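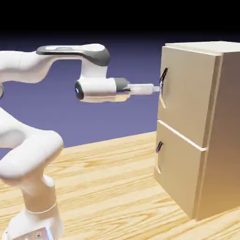 Drawer task in simulation. Gripper at the upper handle, arm approaching from the left.

Summer Manipulation Project: Gallery and Notes

Student project, Maeng Technical College, robotics elective
Supervisor: Sólveig Juhl
Page maintained by Roland Hartley
Last change: 11th August

The elective ran through July and into the following month. The assignment was to get a single-arm manipulator to open one drawer of a two-drawer cabinet in a physics simulator, first with a scripted controller and then with a policy trained on the scripted runs. Students worked in pairs on a shared code base called Naltar. The gallery is short. The notes under it cover what a student taking over the code base will need and leave out the weekly reports, which are on the course server under the same name.

About the render

The cabinet stands directly on the table. Both handles are mounted near the left edge of their drawer fronts, one above the other, so the arm can come in from that side with the gripper close to horizontal. Handle geometry is a curved pull attached at two points. The fingers have to go around the pull without catching the attachment legs, and most of the tuning effort went there.

The wood grain on the table is a texture and has no effect on friction. The background is a plain plane. Students who want a different look can change both in the scene file, but please do it on a branch.

Task definition

A run starts with the arm in its rest pose and both drawers closed. The cabinet is placed at a random position within a small rectangle on the table and turned by a random angle. A run counts as a success if the upper drawer is open past the threshold in the config file when the time limit is reached and the cabinet body has not moved by more than the tolerance. The second condition was added in the second week. Before that, a policy could score by dragging the whole cabinet and letting the drawer slide out on the rebound.

The lower drawer is present in every run and must stay closed. Opening it is logged as a separate failure type, "wrong drawer".

Scripted controller

The script has five stages: move to pre-grasp, align, advance, close, pull. Each stage has its own exit condition and its own timeout. Pre-grasp is a fixed offset from the handle center along the drawer axis. Align corrects the wrist rotation only. Advance is a straight line at reduced speed and ends on contact or at the target depth, whichever comes first.

The pull stage follows the drawer axis as read from the simulator. A real arm would not have that reading, and the pair working on the learned policy was told to leave it out of the observations. It took a code review to find that the drawer angle was still being passed in through the goal vector. All results from before that fix were deleted from the table.

Data

1125 scripted runs were recorded. Of these, 614 met both success conditions and were kept for training. The low yield came mainly from the placement range, which was set wide on purpose. At the far end of the range the forearm gets close to its joint limit and the script times out in align. Narrowing the range would raise the yield and make the data set less useful, so the range was left alone.

Each kept run contains joint positions, gripper opening, handle pose in the arm's base coordinates and the commanded velocity at every control step. No camera input was used this term. The observation space is documented in the header of the logger file, and the order of the fields matters. Do not sort them.

Learned policy

The policy is a small feedforward network trained by behavior cloning. Nothing about the architecture is unusual. Training takes less than an hour on the lab machines. Two settings changed the outcome more than anything else: the length of the action chunk and the noise added to the handle pose. With no noise the policy stalls just short of the handle when the test pose is slightly off. With too much, it closes early and the fingers meet in front of the pull.

Evaluation was done on 80 held-out cabinet placements, the same set for every pair. Seeds are in the repository. The per-pair scores are not posted on this page.

Failure types in the log

early close: fingers shut before they are around the pull.
slip: contact is made, then lost during the pull stage.
leg catch: one finger is stopped by an attachment leg.
body drag: cabinet moved beyond the tolerance.
wrong drawer: lower drawer opened.
timeout: none of the above, and the drawer is not open enough.

A run gets only one label, the first that applies in time order. The labeling script was rewritten once, and logs older than the rewrite have to be relabeled before they can be compared with newer ones.

Known problems

Contact between the fingertips and the handle is unstable at the default time step. Halving the step fixes it and doubles the run time. The setting in the main branch is the halved one.

The collision mesh of the handle is coarser than the visual mesh. In close-up renders the fingertips can look as if they have a gap to the pull when contact is already registered. Check the contact log before reporting a bug.

Issue 373 (gripper opening reported one step late) is still open. A workaround by the Farnau pair is in the comments. It shifts the signal in the logger and should not be applied twice.

Group names

The pairs took their names from the folders they were given: Farnau, Rorkico and two numbered groups. Farnau wrote most of the scripted controller. Rorkico did the logger and the evaluation harness. The numbered groups worked on training.

Use of the render

The render may be used in course reports with the project name in the caption. Requests for the scene file go to Roland Hartley. Requests concerning grades or enrollment for the next term go to Sólveig Juhl.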